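**Drenel Refill Scheme: progress to the end of December**

The scheme now runs in 40 shops, which is what we promised you, although two of them are the same shop with a wall down the middle. We have sold 3496 refills. Washing-up liquid accounts for most of it. Fabric softener has its admirers, but they are keeping quiet.

The Clolano dispensers arrived in October with instructions for a different dispenser. Fitting took longer than planned and the overspend is in the annex, where we hope you will read it sitting down. All are working except the one in the Qureshi branch by the station, which gives either nothing or rather a lot. An engineer is booked.

Bottle returns remain the weak spot. We asked shoppers to bring back the empties they already had at home, and 52 per cent of those who signed up have done so at least once. The rest tell us they keep meaning to. Clear caps go in a separate bin from the bottles, labels stay on, and we take any brand.
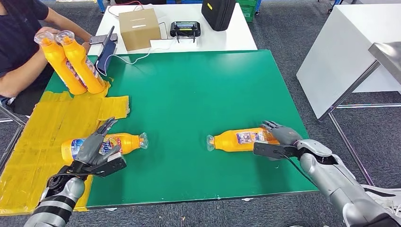
## Money

Spending is slightly over on fitting and well under on publicity, mainly through not having done any. We would like to move the difference across and will send the form once we have found the current version of it.

## Next quarter

- Sign the new supply deal with Plastus. Their draft is long and mentions pallets a great deal.
- Redo the shelf signs, which at present say "REFIL".
- Drop the loyalty card, or find out where the cards went.

We need your answer on the publicity money before the spring order goes in.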